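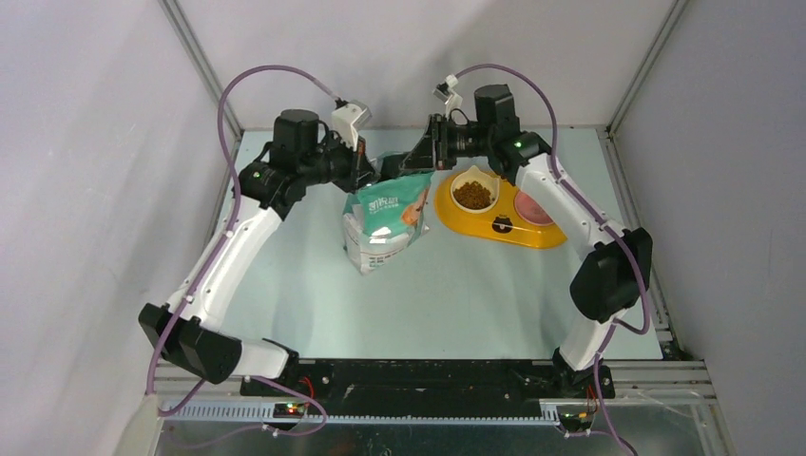 A green and white bag of pet food.

We changed the cat's food in May and it took longer than I thought it would. I'm writing it down because I will forget the details by the time we have to do it again.

She had been on the same dry food since we lived in Drenville. Then the store near us stopped carrying it, and the only place that still had it was the Georgiou feed store out past Povmont, 16 miles each way. I made that drive 2 times and decided it was time to pick something else.

The vet told us to go slow. The first few days were 20 percent new food and the rest old. She ate around the new pieces and left them in the bowl. I kept the mix the same until she stopped doing that, then moved it up a little at a time. When we got to 80 percent new she had one bad day with her stomach, so I went back a step and stayed there for most of a week.

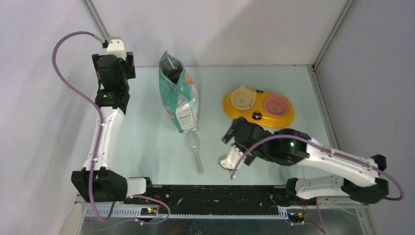
Measuring matters more than I expected. I used to fill the bowl by eye. The new food has more calories per cup than the old one, so the same size serving was too much. I weigh it now on the kitchen scale, once at 6:30 in the morning and once when I get home. It adds maybe a minute.

Storage was the other thing I had been doing wrong. I used to pour the food into a plastic bin and throw the bag out. Now I leave it in the bag, roll the top down and set the whole thing in the bin with the lid on. The lot number and the date stay with the food that way. The bin still gets washed between bags, and it has to dry all the way before the next one goes in.

She drinks more water than she did before. I asked about that at the checkup and her blood work was fine, but I'm keeping an eye on it. I also moved the water dish to the other side of the kitchen, away from the food, and she seems to like it there.

The last of the old food went to my neighbor, whose cat will eat anything. The next bag of the new one is already in the hall closet.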